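Cloth policy trained on fixed-camera demos fails when the fabric pile changes. Is this a data problem or a method problem?

Fikis_lab
We train a two-arm imitation policy on fabric handling: bags, towels, small cloths. The training set is 2,189 demonstrations, all teleoperated, with action chunks of 30 steps. Single items placed flat work well. With several fabrics on the table, the policy often picks a grasp point on the wrong layer.

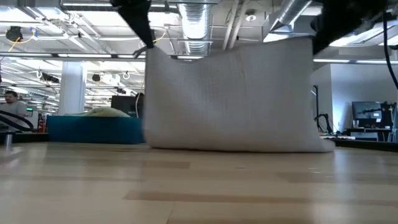 Validation loss is flat from epoch 12 on, so I doubt that more training will help. Has anyone compared relabeling the grasp points with simply collecting more cluttered starts?

Trunness
Flat validation loss tells you very little with chunked actions. Average error is dominated by free-space motion, and the grasp is a few time steps. Compute the loss separately over a window before gripper closure and plot it by number of items on the table.
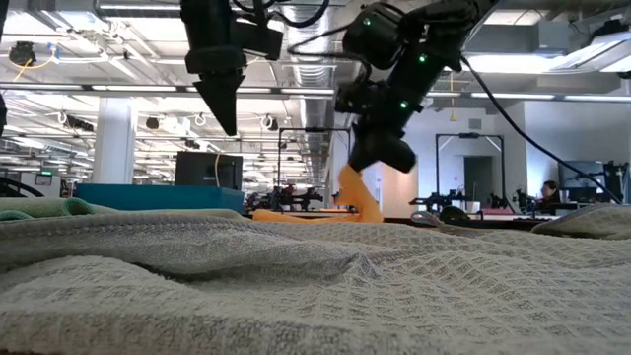 Gray waffle-weave towel in the foreground, orange cloth held in the right gripper.

If error in that window rises with item count, you have a coverage problem. Collect cluttered starts first. Relabeling helped us only where operators disagreed on which corner to take.

jakab
more data

Hukex
Agree with Trunness on the window. Also check your views. A low camera hides layer edges behind the nearest fold, and an overhead one loses height.
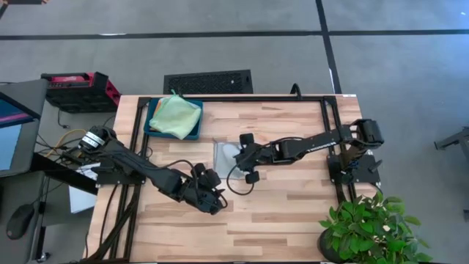 Run the ablation with each camera dropped in turn, 3 seeds per condition, same start states. If dropping one view changes nothing, the policy is ignoring it. Random view dropout during training fixed that for us, at the cost of slower convergence.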